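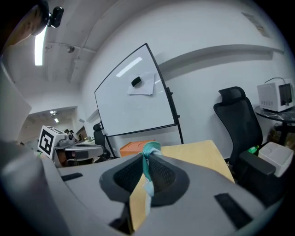 Figure 4.1 A room with a whiteboard on an easel stand.

Chapter 4
Planning a Community Meeting

Local decisions are often made by people who know one another and who must go on living side by side afterwards. A public meeting gives them a chance to hear a proposal, question it and record their views. This chapter deals with the work that comes before the doors open: setting the agenda, giving notice and choosing a venue.

The chapter follows one case throughout. In Amusberg, a town of more than 2,000 residents, the council proposed to move the library into the old Karabulut building near the harbour. Notice went out in July, and 61 people attended the first meeting on a Thursday evening. The chair, Ayten Gezer, had allowed one hour for discussion. It ran to nearly three, and the vote was put off.

Section 4.1 looks at the notice itself — its wording, its timing and where it was posted. Section 4.2 turns to the agenda and the role of the chair.

Key terms: agenda, chair, minutes, motion, notice, quorum

Before you read
Recall a meeting you have attended. Who spoke first, and who decided the order of business?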